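Flutar Zweiarm-Tischzelle
Produktseite mit Sicherheitsmitteilung zur Greiferüberwachung

Stand: 21. August 2021

Produktübersicht

Die Flutar Zweiarm-Tischzelle der Prallville GmbH ist für Handhabungsaufgaben mit flexiblen Verpackungen, Schüttgut und Alltagsgegenständen vorgesehen. Zwei Roboterarme greifen von beiden Seiten in einen gemeinsamen Arbeitsraum. Die Zelle wird mit Zweifingergreifern, Kameramodulen am Handgelenk und einer Profilschiene an der Vorderkante der Tischplatte ausgeliefert.

Diese Seite wurde um eine Mitteilung zu einem Fehlerbild ergänzt, das beim gemeinsamen Halten von Beuteln auftreten kann. Betreiber werden gebeten, den betreffenden Abschnitt vor der nächsten Inbetriebnahme zu lesen.

Sicherheitsmitteilung: Greiferkontakt im Überlappungsbereich

Betroffen sind Zellen mit der Steuerungssoftware Trondness in der Version 11. Halten beide Arme die Oberkante eines Beutels, so nähern sich die Greiferspitzen in der Mitte des Arbeitsraums bis auf geringen Abstand an. Gibt das Material nach, kann die Software die Position des zweiten Greifers verspätet auswerten. In diesem Fall berühren sich die Finger, und der Schutzhalt wird erst nach 200 Millisekunden ausgelöst. Vorgesehen sind 17 Millisekunden.

Der Fehler wurde im Dauerversuch mit Tierfutterbeuteln festgestellt, und zwar im Zyklus 757. Ein Greiferfinger wurde dabei verbogen, der Beutel glitt aus dem Griff, und ein Teil des Inhalts gelangte auf die Tischplatte. Personen kamen nicht zu Schaden.
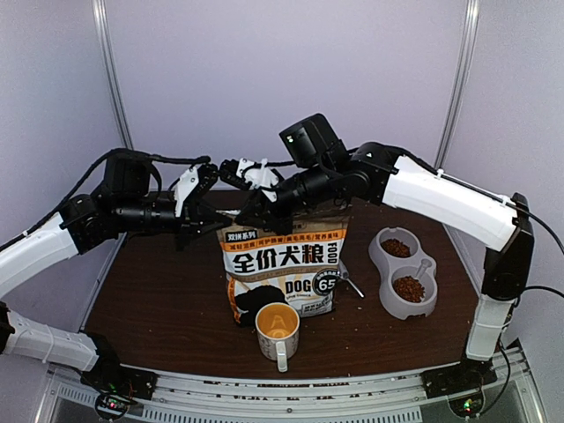

Sampaio merkte zu diesem Befund an, der Schutzhalt allein genüge nicht: Nach dem Stillstand bleibe der Beutel zwischen den Fingern eingespannt, und wer ihn von Hand herausziehe, greife in einen Bereich, in dem die Antriebe noch unter Spannung stünden. Die Freigabe der Greifer müsse deshalb in der Betriebsanleitung als eigener Schritt geführt werden.

Der Hinweis wurde übernommen. Bis zur Installation der korrigierten Software gelten die folgenden Maßnahmen.

Vorläufige Maßnahmen für Betreiber

Die Verfahrgeschwindigkeit beider Arme ist im Überlappungsbereich auf die Einrichtgeschwindigkeit zu begrenzen.
Offene Beutel sind vor dem Start so aufzustellen, dass beide Greifer die Oberkante ohne Zug erreichen.
Nach einem Schutzhalt ist die Zelle am Hauptschalter abzuschalten, bevor in den Arbeitsraum gegriffen wird.
Eingespanntes Material ist erst nach manueller Freigabe der Greifer zu entnehmen.
Krümel und Futterreste sind vor dem Neustart zu entfernen, auch aus den Nuten und Schlitzen der Profilschiene.
Verbogene Greiferfinger dürfen nicht gerichtet werden – sie sind paarweise zu ersetzen.

Prüfaufbau

Für die Nachprüfung wird ein Aufbau mit bedrucktem Hundefutterbeutel, weißer Keramiktasse und hellgrauem Doppelnapf verwendet. Der Beutel steht mittig im Überlappungsbereich, die Tasse unmittelbar davor, der Napf rechts daneben. Bewertet werden der Abstand der Greiferspitzen, die Auslösezeit des Schutzhalts und der Zustand der Oberkante nach dem Lösen.

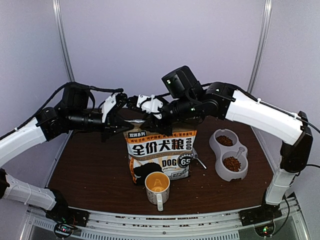

Darf die Zelle bis zur Aktualisierung weiter betrieben werden?
Der Betrieb mit einem einzelnen Arm ist uneingeschränkt zulässig. Der gemeinsame Griff beider Arme ist nur unter Einhaltung der vorläufigen Maßnahmen und unter ständiger Aufsicht gestattet.

Aktualisierung und Ersatzteile

Die korrigierte Fassung von Trondness wird registrierten Betreibern über den Servicebereich bereitgestellt. Nach der Installation ist der Referenzlauf beider Arme zu wiederholen und das Protokoll zu den Geräteunterlagen zu nehmen. Greiferfinger, die nach einem Kontakt Riefen oder Verformungen aufweisen, werden kostenfrei ersetzt. Der Anforderung ist die Seriennummer der Zelle beizufügen – sie befindet sich auf dem Deckblatt des Abnahmeprotokolls.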